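クラブ運営スタッフ(ホームゲーム担当)募集のお知らせ

ラドゥFC(Radu FC)
掲載日:2026年4月22日

ラドゥFCでは、来シーズンのホームゲーム運営を担当するスタッフを募集します。クラブは地域リーグ2部に所属し、ホームゲームはすべてラムゲート競技場(Rumgate)で開催しています。トップチームのほか、リザーブチームと女子チームがあり、登録選手は全チーム合わせて87名です。

■職種
ホームゲーム運営スタッフ(契約社員)

■募集人数
2名

■仕事内容
・試合前日と当日の会場設営、撤収
・入場口での検札と当日券の販売
・審判団、対戦クラブの受け入れと控室の案内
・メンバー表の受け取り、公式記録の作成補助と提出
・ユニフォーム、ビブス、防寒着など用具の管理
・試合球と備品の在庫確認、発注
・クラブ公式サイトへの試合結果の入力

試合のない日は、クラブ事務所での事務作業が中心になります。リーグへの届け出書類の作成、グラウンドの予約、遠征バスの手配などを担当者同士で分担します。リザーブチームの試合がトップチームの遠征と重なる日は、1名がラムゲートに残って運営にあたります。

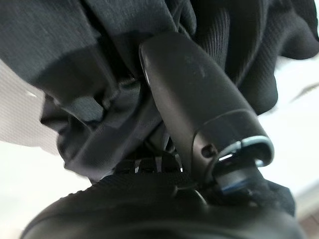
カップ戦の期間中は平日夜の試合が入ります。その場合の勤務は13時から22時までとし、翌日の始業を遅らせます。昨シーズンの準決勝のように会場がクノドリー(Kunodley)の中立地になることもあり、当日は事務所に集合してクラブの車で移動します。

■勤務地
ラドゥFCクラブ事務所(ラムゲート競技場メインスタンド1階)
最寄りのバス停は「競技場北」です。109番のバスが停まります。自転車・バイク通勤可。車での通勤を希望する方は面接時にご相談ください。試合日は関係者駐車場が使えません。

■勤務時間
試合のない日 9時30分~18時(休憩60分)
試合日 キックオフ時刻により変動
シーズン中は週末の勤務があります。

■休日
週休2日(シフト制)、年次有給休暇、12月のリーグ中断期間中に連続5日間の冬期休暇

■待遇
・給与は経験を考慮のうえ面接時に提示
・試合日手当 1試合につき3,000円
・社会保険完備
・交通費支給(上限あり)
・クラブウェア貸与
・契約期間は1年、更新あり

■応募資格
・18歳以上の方
・週末と平日夜の勤務ができる方
・パソコンで表の入力と文書作成ができる方
・20キロ程度の荷物を扱える方
サッカーの競技経験は問いません。普通自動車免許をお持ちの方、スポーツ大会の運営経験がある方を優遇します。

■試合記録の入力について
公式サイトの結果ページと過去の成績一覧は、シトラ(Citora)という記録管理システムで更新しています。入社後に操作の研修を行います。過去のシーズンにはリザーブチームの得点者が未入力の試合が残っており、オフの間に紙の記録から順に入力していく予定です。

■応募方法
履歴書(写真貼付)と志望理由書(A4用紙1枚、書式自由)を、クラブ事務所の採用係まで郵送または持参してください。封筒の表に「運営スタッフ応募」と朱書きしてください。応募書類は返却しません。

■選考の流れ
書類選考、面接、試合日の半日体験を経て採用を決定します。半日体験では設営と入場口の業務に入っていただきます。体験分の時給と交通費は支給します。当日は動きやすい服装と運動靴でお越しください。

書類選考の結果は、合否にかかわらず郵送でお知らせします。募集は採用が決まり次第終了します。

■問い合わせ
クラブ事務所 採用係(試合日を除く10時~17時)
試合日は電話に出られないことがあります。窓口でのお問い合わせも同じ時間帯に受け付けています。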